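Niner project: where we are, second progress report
To: Anneli Räsänen, Tambunan fund
From: Yoga Raju
2019-08-07

Hi Anneli,

You asked for the short version this time, so I'll start with it: the drawer task is going well, the learned policy now opens drawers it didn't see in training more often than our hand-tuned controller does, and I'm a little behind on the write-up. The longer version follows, with the parts I'm still unsure of.

When we last wrote, back in January, the whole plan hung on whether the arm could learn to pull a drawer from demonstrations alone, with no model of the drawer given to it. Nadhirah was the skeptic in the group and I'm glad she was, because she made us keep the old controller running as a comparison the entire time. That controller grabs the drawer front, assumes a straight pull, and pushes through whatever resistance it feels up to a limit. It's fine on a nice smooth rail. On a sticky one it either stops early or yanks, and the yanking is what made Darmawan ask for a padded table (request still open, by the way, see the end).

So what did we change? The big one is that we stopped recording only the successful pulls. In the first round we threw out every demonstration where the person teleoperating the arm slipped off or had to regrip, and we ended up with 222 very tidy demonstrations and a policy that had no idea what to do when its grip was a bit off. It would just keep pulling air! For the second round we kept the messy ones, as long as the drawer got open in the end, and went up to 1,000 demonstrations total. Azlan did most of the teleoperating and deserves a long vacation.

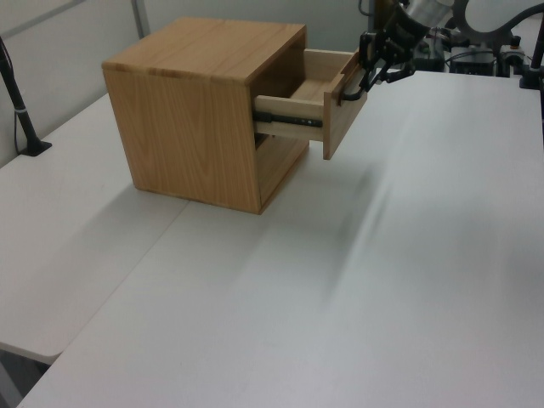
The other change is smaller but I think it matters almost as much. We used to command positions: go here, then here, then here. Now the policy puts out a short stretch of motion plus how stiff the arm should be while doing it. Early in the pull it tends to go soft, which lets the drawer settle the hand into line with the rail, and then it stiffens up once things are moving. We never told it to do that. It picked it up from the demonstrations, where Azlan has a habit of starting gently. I'd like to say we planned it.

For testing we used 26 drawer setups that never showed up in the training data. Some are different drawers, some are the same drawer turned or moved to a part of the table where the arm has to reach awkwardly. The learned policy opened all but 2 of them on the first try. The old controller did clearly worse, mostly on the turned ones, but I don't want to put its number in this report yet. Nadhirah found that it was run with an older force limit for part of the testing, so the comparison isn't fair as it stands. We're rerunning it with the right limit and you'll get both results side by side.

The two failures are interesting, at least to me. Both were drawers that started fully shut with a tight gap along the top, and the fingertip couldn't get over the edge. It slid along the front and gave up. That's a grasping problem more than a pulling problem, and our demonstrations barely cover it. Darmawan wants to fix it with a thinner fingertip. I'd prefer to collect more data first, mainly so we don't have to redo everything with new hardware. We haven't settled this and would be happy to hear what you think.

Things that went badly: we lost most of a month to the force readings drifting. The Oltell sensor needs to be zeroed a lot more often than we'd been doing, and a chunk of our early data had an offset that grew over the day. Some of it could be corrected afterward and some had to go. We now zero before every session and log it, which is boring and works fine.

What's next: rerun the comparison, collect the closed-drawer demonstrations, and then start on cabinet doors, where the pull is an arc and the straight-line assumption goes out the window completely. The people at Jeltness have offered to try our policy on their own arm. I'd love to say yes, but I'd want the comparison finished first.

Money: we're on budget except for fingertips, which wear out faster than I guessed. I'd like to move a little from travel into parts to cover that and the table padding. Could you let me know if that needs a form or if an email from you is enough?

Thanks, and do call if any of this is unclear.

Yoga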